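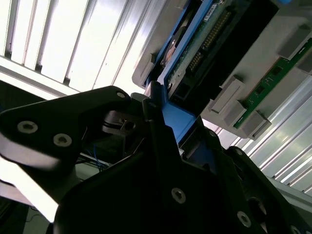
The fault that stopped the line at Hatudcombe lasted two seconds. Working out why took most of the spring, and I'm still not sure anyone has the whole answer.

Hatudcombe is where Cerport takes old office computers to pieces. They come in on pallets from councils, colleges and insurance firms, and what the customers care about above all is the hard drives. A drive that goes missing with somebody's pension records on it is a scandal. So when Cerport bought a robot cell from Karpenko two years ago, the job it was given was the one people were thought to be worst at: take hold of the coloured plastic caddy, squeeze, pull the drive out of the chassis and put it in a locked bin, with a line in the log for every one.

The sales brochure promised 75 machines an hour. I have stood by the cell with a watch on three visits and never seen it manage that, though it does get through a respectable pile. The figure turns out to have been measured on one model of desktop, with the lids already off and every case facing the same way. Real pallets are a jumble.

What happened in March was simple enough on the face of it. The gripper closed on a caddy, the caddy did not release, and the arm pulled anyway. The chassis came up off its rest with the drive still in it, swung out over the edge of the table and dropped on the walkway side of the guard. Nobody was standing there. It was ten to six in the morning and the shift was changing.

Karpenko's first explanation was that the caddy had been damaged before it arrived. That may be so. It is also the explanation you would expect from the firm that made the gripper, and it leaves a rather large question lying on the floor next to the computer. Why did the machine keep pulling?

The answer is in the settings. The arm is supposed to give up if it feels too much resistance, and at Hatudcombe that limit had been raised. It had been raised more than once, in fact, in small steps, each time after a run of stiff caddies had brought the cell to a halt. Every change is in the log. None of them has a reason written beside it. The limit the cell was delivered with would have stopped the arm well before the chassis left the table; the one it was using that morning was high enough to lift the whole computer, and so it did.

Cerport calls this "operator adjustment". I would call it what happens when a firm buys a machine on the strength of a number and then measures the night shift against it. Staff told me the cell was stopping so often last winter that they were sent to clear it by hand, reaching in past the fingers to work the drive loose. They had been trained to switch it off first. They had also been told how many drives were expected by morning.

The log makes uncomfortable reading on this point. In the 600 hours before the accident, the cell recorded 228 failed pulls. A failed pull is a warning of sorts, and that many of them ought to have had somebody on the telephone. Instead the alarm was set so that it only lit the lamp after the second failure in a row, and a single one was treated as part of the day's work.

There is a camera on the gripper, and a good deal was made of it when the cell was installed. It finds the caddy well enough. What it was never asked to do was look again after the squeeze and check that the drive had begun to slide while the chassis stayed put. A person pulling a drive does this without thinking. You feel the catch let go, and if it doesn't, you stop and have another look.

Since April the cell has been running again with three changes. The pull limit is back where it started and now sits behind a password. A clamp holds the chassis down on its rest. The arm also pauses after the first few millimetres and takes a second look before it goes on. The guard on the walkway side is taller, too, which seems to me an odd thing to do if you believe the other fixes.

Pridetano, the safety consultants brought in to review the whole business, have signed it off. Their report runs to a fair length and is sensible on clamps. It has very little to say about targets, and when I asked why, I was told that production was outside what they had been hired to look at. Cerport chose what they were hired to look at.

The cell is slower now. Cerport won't say by how much, and the brochure figure has gone from its website without comment. On my last visit I watched it refuse a stiff caddy, back off, light its lamp and wait. It waited nearly ten minutes. Then a man came over, switched it off at the wall, took the drive out with his thumb and one sharp tug, and switched it on again. I asked him who holds the new password. He said it was written inside the cabinet door.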